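Povov's Kitchen on Salt, Stock and a Shorter Menu

Last updated: Feb 4, 2019
14 shares | 2 comments

Povov seats 40 and serves one noodle soup. The head cook, who asked to go unnamed, puts the salt level down to measurement. "We weigh the brine for each batch. Tasting comes second."

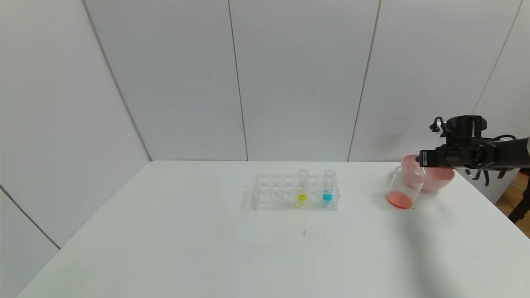
The stock

Bones simmer for six hours, then the pot is strained twice. "Past that point the broth turns chalky," the cook said. Noodles come from Mfaume, cut to order and cooked for 103 seconds. "We tested five flours. Four went soft in the bowl."

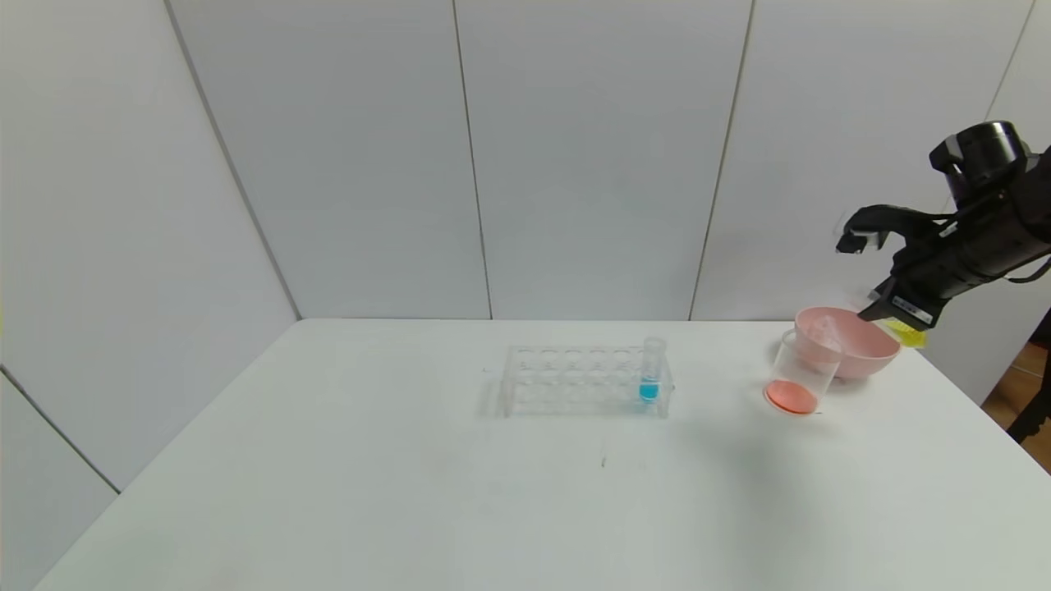

The menu

Dumplings were dropped in July. The cook said they tied up a burner and sold poorly at lunch. Pickled greens stayed on as a side.
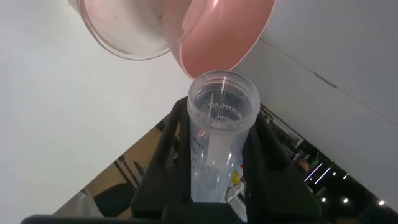 TRIRKBRIDGE, July — A second counter is planned next to the Zerum market, with the same soup and no table service. "The stock will be made here and driven over," the cook said. Prices have not been set.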